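# Sobre a Werkora

A Werkora é uma escola de costura e patchwork. Damos aulas em turmas pequenas, para quem nunca enfiou uma agulha e para quem já costura e quer aprender a acabar uma manta.

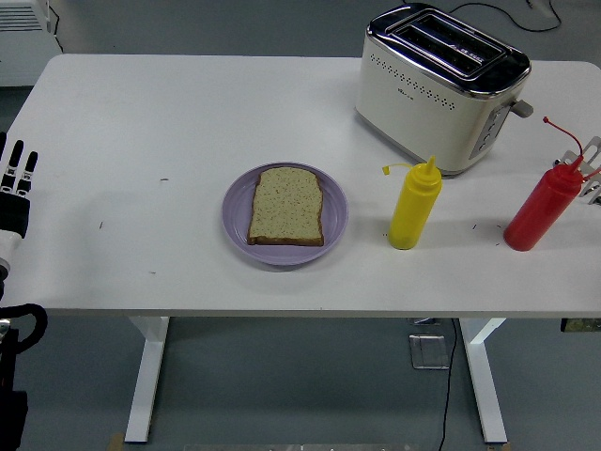 *Pão de forma no prato e frasco amarelo à mão.*

Começámos em janeiro, com 4 máquinas e um curso de iniciação. Hoje temos 11 postos de costura, duas mesas de corte e uma tábua de engomar comprida. Cada posto tem a sua máquina, candeeiro e caixa de alfinetes. Quem preferir pode trazer a máquina de casa, desde que traga também o pedal e o manual.

## O que ensinamos

- Iniciação à máquina: enfiar, encher canelas, costura direita, cantos
- Patchwork: corte com régua, blocos simples, montagem do topo
- Acolchoado à mão e à máquina
- Vivos e remates
- Arranjos: bainhas, fechos, cotovelos

O primeiro projeto do curso de patchwork chama-se Tuvside. É uma manta de sofá com 77 quadrados, em três tecidos, e faz-se em duas partes: na primeira cortam-se e unem-se as filas, na segunda trata-se do enchimento e do vivo. O molde Esura, um saco forrado com bolso interior, fica para quem já fez a iniciação.

## Materiais

Nas aulas usamos tecido 100% algodão, lavado antes de cortar. Compramos a maior parte à retrosaria Stojanović, que também nos afia as tesouras. Linhas e agulhas estão incluídas no preço do curso. O tecido dos projetos é à parte e pode ser comprado na escola ou trazido de casa. Não usamos malhas na iniciação.

## Inscrições

As turmas abrem quando há quatro inscritos. O lugar fica reservado com o pagamento da primeira mensalidade. As faltas avisadas na véspera podem ser compensadas noutra turma do mesmo nível. Também aceitamos mantas começadas por outras pessoas, para acabar na escola ou para nós acabarmos. Nesse caso é preciso trazer o trabalho para darmos orçamento.

Página atualizada em 19 jun 2016.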